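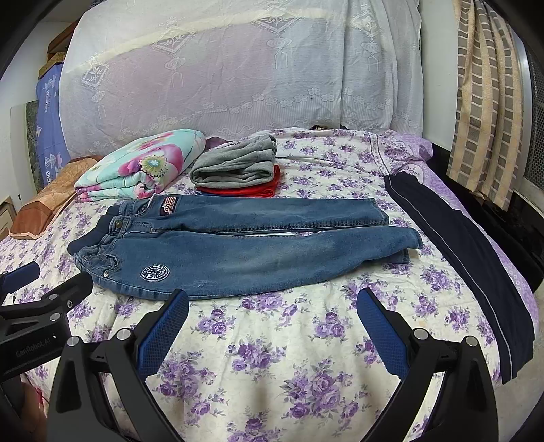

*jeans, on the rose quilt*

December 2018

Tired. Feet hurt. Writing this fast before I lose it.

Language exam results came. 824 points!! I needed 800 and spent all of fall telling everyone I'd get 790 and cry in a bathroom. Read the email in line at the bakery, read it again outside, then walked the wrong way for two blocks. Called Mom, no answer, called again, she thought someone had died.

So it's real now. I move in March. Cuvano said yes to the transfer ages ago but only if the score came in, and it came in. Have to tell Hiyori Fujimoto at the office tomorrow, she'll want the certificate as a PDF and the original and probably my blood type.

Things I keep forgetting:

- renew passport (photos!! the old ones are too small)
- ask the landlord about the deposit, in writing this time
- dentist before the insurance switches over
- cancel the gym, which I have been to twice

Money. The flight is whatever it is. The shipping box is 300 if I stay under the weight, and I won't stay under the weight. Books. Everyone says get rid of the books and I say yes yes and then I put them back on the shelf. Gave the cookbook with the broken spine to the neighbor and wanted it back before she'd shut the door.

Dinner with Tín Tiêu at his aunt's place, also called Tiêu, the one by the bridge. He ordered for both of us becuase I couldn't decide. Soup, the crispy thing with the herbs, then another soup. He was quiet until the tea and then said, so you're really going. I said you've known since summer. He said knowing isn't the same as an email. Then we argued over the bill for ten minutes and his aunt wouldn't take anybody's card anyway.

Walked home along the river. Cold enough that my teeth hurt. He wants to drive me to the airport, I said it's a four hour drive, he said so what. We'll see. I'd rather say goodbye somewhere that isn't a parking garage.

Practiced vocab on the way up the stairs. Nineteen new words today, kept maybe 5 of them. Why does the word for "key" sound exactly like the word for "nose"? Going to tell some poor landlord I've lost my nose.

Didn't finish the Kistunora paperwork. Form wants every address I've lived at for ten years. I had to text my brother to ask what number we were at on the hill. He said 19. Mom says 17. One of them is wrong and it's going on a government form so that's great.

Started sorting clothes a little, just to feel like I'd done something. Got as far as the bed and then sat down and read old birthday cards for an hour. Tomorrow, tomorow.

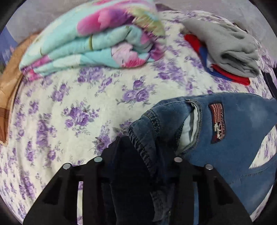
## Later, can't sleep

Half past one. Head won't stop. What if I hate it. What if I'm good at it and never come back, that's the one that got me out of bed for toast.

Mom called again at eleven to say she'd told the whole street. She was so happy she forgot to say good night, just hung up.

Florkier pickup is at 8, the desk and the lamp. Haven't emptied the drawers. Alarm set. Going to try lying down again.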